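# Put the Workcell Layout Under Change Control

Most organizations that run two-armed robots now have sound written rules for the machine itself. Speed limits are recorded. Stop circuits are tested on a fixed schedule, and the person who tested them signs a form. The table in front of the robot receives far less attention, and in our view it should be governed by the same kind of document.

The argument rests partly on our own record. Over the past year the Lallelham working group reviewed 744 incident and near-miss reports sent in by member sites. In 200 of them, the main cause was a change in the layout of the cell that had not been written down. A crate had been turned, a label had been moved, or a fixture had been replaced by one of a slightly different height. Few of these events put a person at risk. Many of them led to hours of lost work, and in 34 cases a program was rewritten to correct a fault that was never in the program.

It is sometimes said that simulation removes this problem. We disagree. A simulated cell is a statement about how the real one is arranged, and it can become out of date in the same way as a drawing or a parts list. It should carry a revision number, an owner and a date of last comparison with the floor.
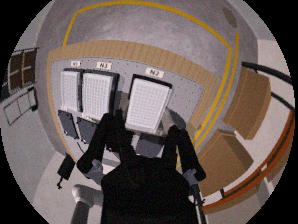 *Simulated crate-handling cell, seen over the robot's body. Labels N3 and N2 are fixed to the panel above the crates.*

A layout of this kind raises plain questions that a standard ought to settle. The largest crate sits at a slight angle to the table. A reader of the layout file should be able to learn whether that angle is intended and what tolerance applies to it. Labels should be legible from the robot's own viewpoint at working resolution, and a label that can be read only by a person leaning over the table should not be counted as present. Floor lines and storage racks belong in the model as well, and their positions should be checked as carefully as those of the crates.

The draft now before members asks for four things:

1. Every station position has a unique label, and the label appears in the layout file exactly as it appears on the table.
2. Any movement of a crate, fixture or label beyond the stated tolerance is entered as a change before the next run.
3. The simulated and physical layouts share one revision number.
4. Cables that cross the work surface are shown in the layout, with their fixing points.

Objections have been received, and they deserve a fair answer. Chukwuemeka Etim, writing for the Pirkdale site, argues that small teams change their tables several times a day and will stop recording changes if each one requires a form. The concern is reasonable. The draft therefore permits a one-line entry, made by the operator, with no second signature. Nabila Subramaniam has asked that research cells be exempt altogether. We cannot support this. Research cells accounted for a large share of the reports we reviewed, and their layouts are often copied into production with very little further checking.

The cost is modest. At Tambunan, where the rules have been on trial since October, 19 cells were brought into line without added staff. The site lead, Nadhirah Kusuma, reports that most of the effort went into the first comparison between model and table. Later entries were brief.

One matter remains open. The group has not agreed on how often an unchanged cell should be compared with its model. Mahnaz Kazemi favors a monthly check, while Tirta Nugroho would tie the interval to hours of operation. Written comments on this point are welcome from all member sites and will be printed with the revised draft.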